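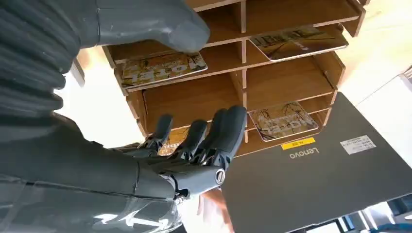 Labelling office equipment is a one-afternoon job if the register is set up first. These steps are the ones we use at the Nunholm office, where laptops, chargers, docks and desk bits move between rooms all week. Before you print anything, decide what gets a number. Anything that plugs in gets one. Desk tidies and stationery don't, so a brown wooden shelf organiser like this one stays off the list, while the dark grey Lenovo gear it's leaning on goes on it. A maker's name won't tell you which of several matching units you've picked up.

What you need

Label printer and polyester tape, 12 mm wide (we use Grorard tape, but any brand rated for outdoor use will do)
Isopropyl alcohol wipes
Lint-free cloth
Coloured stickers for anything out on loan
A spreadsheet, or a register app such as Tisent

Step 1: Set up the register

Make one row per item. The columns we kept are number, type, make, serial number, usual room, date checked and notes. We tried a column for purchase price and dropped it, as the accounts file already has it.

Type the serial number straight from the machine, not from the box. Boxes get swapped. If the serial is worn, look in the system settings.

Step 2: Choose a numbering scheme

Use plain running numbers. Don't build the room or the year into the number, or it will be wrong the first time something moves. Our laptops run from 703 upwards and accessories start at 1,045. Leave the comma off the printed label. Never reuse a number after an item is thrown out.

Step 3: Pick the spot

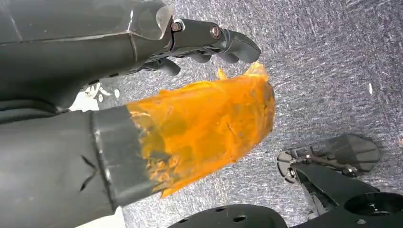
A label needs a clean, flat patch at least as long as the printed strip plus a few millimetres at each end. Keep away from vents, hinges, seams and any surface that gets gripped. Fasteners are a nuisance too. Two rounded screw heads set along the top of a part, as on the dark grey fingers here, would lift the tape wherever it crossed them, and the corners would start to peel from there. Look for a broad panel further back. If there isn't one, use a cable flag or a tie-on tag.

For laptops, use the outside of the lid, on the left half. Underneath is tidier, but you'll have to turn over every machine at stocktake. Chargers get the label on the brick and a second one wrapped round the cable near the plug.

Step 4: Clean and apply

Wipe the spot with alcohol and let it dry for a minute. Dry it off with the cloth if the room is humid. Peel the backing from one end only, line up the edge, then smooth the label down with your thumb as you pull the rest away. Press hard for 8 seconds. Don't stretch the tape, as it shrinks back and curls.

If it goes on crooked, leave it or bin it and print another. A label that has been lifted once won't hold.

Step 5: Mark loans

Put a coloured sticker on anything that has been signed out for longer than a day. Write the return date in the notes column. The sticker comes off when the item comes back, so use a removable type and keep it clear of the number.
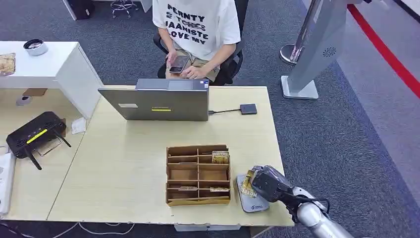 Open laptop with a small white label on the left half of the lid and a yellow sticker near the centre edge.

Step 6: Check it

Do a full check each January and a quick one whenever someone leaves. Walk one room at a time with the register open and fill in the date checked as you go. Sort by date at the end, and the rows with old dates are the things to chase.

Old labels from a previous system should be removed at the same time. Warm them with a hair dryer on low, peel slowly, and take off any residue with a wipe. At our Buzatu Street storeroom we still find chargers with two numbers on them. Where that happens, keep the newer number and put the old one in the notes.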